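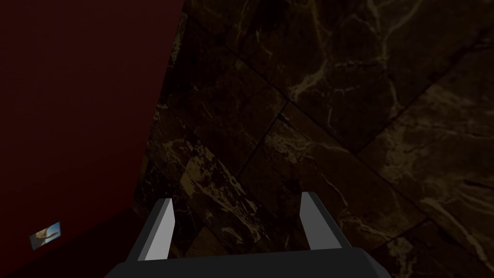
# Chapter 5: What Colour Is Supposed to Do to Us

Most people who have ever bought a tin of paint have been told that red makes a room feel warm, blue makes it feel calm, and green helps you to rest. The claims turn up in magazines, on the backs of colour cards and in a surprising number of textbooks, including some that ought to know better. This chapter asks how much of it we should believe. My own answer, which you are free to quarrel with, is: less than you have been told.

Let us begin with a case. A chain of cafés called Furkari repainted the dining rooms of its branches one February, going from cream to a deep red. The designers, a firm named Dorard, had promised that customers would eat faster and order more. Takings rose over the next 8 weeks, and the firm put the result in its brochure. The brochure left out that the menu had changed in the same month, that the chairs had been replaced with harder ones, and that the evenings were getting lighter. Any of these might have brought in more money. The red might have done nothing at all. It might even have put people off, with the menu making up the loss.

When Nilmini Talukder went back over the figures for her study of shop interiors, she asked Dorard which branches had been painted and left otherwise alone. There were none. Without such a branch there is nothing to compare against, and the whole story comes down to two things happening in the same season.

## 5.1 Three separate questions

A good deal of muddle comes from treating several questions as one. When someone says "red is a warm colour", they may mean any of the following:

- People, when asked, use the word "warm" about red.
- People in a red room believe the air is warmer than it is.
- People in a red room behave differently from people in a room of another colour.

The first is a fact about language and is easily shown. Ask a class of students to sort paint chips into warm and cool and they will mostly agree, as you would expect from people who have heard the same words all their lives. The second is harder. You need two rooms kept at the same temperature, and you need visitors who haven't guessed what you are up to. The third is harder still, and it is the one on which the money is spent.

Writers slide from the first to the third with great ease. Watch for the word "therefore". In the Espiritu guide to home decoration, a book I otherwise rather like, a single paragraph takes the reader from "we associate dark reds with firelight" to "a dark red study will help you to concentrate". Nothing is offered in between.

## 5.2 The trouble with one red
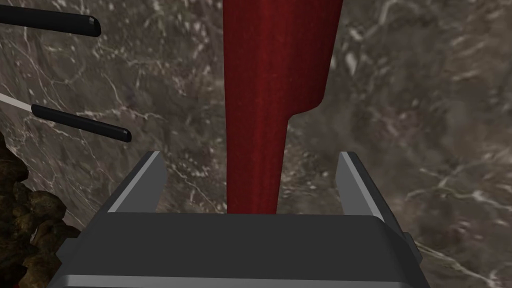 There is a second difficulty, and it would remain even if every trial were properly run. "Red" is not one thing. A pillar-box red and a deep wine red share a name, but they differ in how light or dark they are and in how strong the colour is. A dark wall sends back less light, so the whole room is dimmer. If people in that room speak more quietly, are they answering to the redness or to the dimness? A careful trial would set the dark red against a dark blue and a dark grey of equal lightness. Many of the older trials set it against white.

Surface matters as well. The same pigment in a gloss and in a flat finish will look like two different paints by lamplight, since the gloss throws back the lamp and the flat finish doesn't. Painters have known this for centuries. Researchers have often forgotten to write down which one they used, and so their work can't be repeated.

Then there is what sits next to the colour. A brown that looks rich beside cream can look like mud beside orange. The effect is real, you can check it yourself with scraps of card, and it ought to worry anybody who claims that a colour has a fixed power of its own.

## 5.3 How to read a claim

The Venik trial, which takes up most of the next section, is often quoted as proof that pale green wards help patients to sleep. Before you read it, write down what you would need to see in order to be persuaded. Say how many rooms, what they should be compared with, and who should do the recording. Keep the note. You will want it when we come to the results, because it is very easy to lower your standards once a pleasing answer is on the page.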